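Plastley bench book, countertop samples
August 11, 2024
Written up by Palesa (Bongani please add your cutting notes in the back)

Big day for the speckled gray! I have been wanting to write this one up properly since February, when we poured the first ugly little tiles of it and they came out looking like wet cardboard. The mix we are calling Fourie has come a very long way and I'm really pleased with it.

Where we started: the Fourie base is a pale, cool gray, with two sizes of dark chip mixed in. Fine black first, then a coarser charcoal after the first stir. Old recipe put them both in together at the start and the heavy ones sank, so the polished face came out nearly bare and all the lovely stuff was at the back where you glue it down. Gerrit's fix was to split the pour into 4 layers and let each one stiffen a little before the next. Slow, a bit boring, works beautifully.

Test tiles today:
Tile A, single pour. Chips at the bottom again, we knew that, kept only as a reference.
Tile B, layered, polished to 400. Nice spread, but dull. Feels chalky under a fingertip.
Tile C, layered, polished to 3000. Gorgeous. Smooth as a river stone and the dark chips have crisp edges now instead of that smeary look.

So C it is. It took me almost the whole morning to polish by hand, which is silly for a tile the size of a paperback, but I kept wanting to see what the next pad would do. Sizwe walked by at one point and said I looked like somebody scratching a lottery ticket.

Stain test on C: coffee, beet juice, olive oil, cheap red wine, lemon. Left under cling film through lunch. Wiped with a damp cloth and a drop of dish soap. Coffee, oil and wine came off with nothing left behind. Beet left a pink ghost that went on the second wipe. Lemon made a faint dull ring that you can only find if you tilt the tile against the window. We need a better sealer for lemon. Precious has a can of the Drurkance one from the Prustwood job, will try it on the other half of C.

Chip spread, notes to self: I laid the wire square on B and C and counted dark chips bigger than a grain of rice. C had 127. B had fewer but I lost my place twice, so I am not writing a number down. Redo with a marker pen on tracing paper.

Then the part I was looking forward to, looking at a gray speckled counter as a full surface with a wall behind it. A tile in your hand tells you the color but says very little about how a pattern reads over a whole length of counter. What I want is no clumps and no streaks, and a speckle that goes right up to the wall without thinning out.

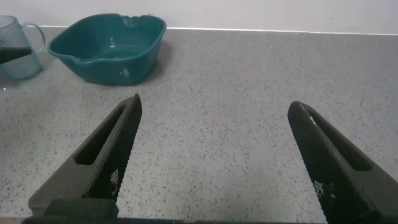

Gray speckled counter against a plain white wall, pale strip along the join.

I love how even it is. Your eye doesn't get stuck on any one spot, and the cool gray sits so nicely against the white. The thin bright strip at the back helps a lot too. I would have guessed a gray strip to match, and I would have been wrong, the white one makes a clean line and lets the speckle stop with some confidence.

To do:
Pour 3 more of C, same chips, one with slightly less black
Drurkance sealer on half of C, repeat lemon
Ask Bongani if the saw will chip the edges on a layered piece (he thinks not, I want to see it)
Cut a short length of white strip and hold it against C under the warm lamp as well as the daylight one
Order 3000 pads, I finished the last one

Leftover mix is in the tub under the sink, lid on. Please don't use it for doorstops again, Gerrit.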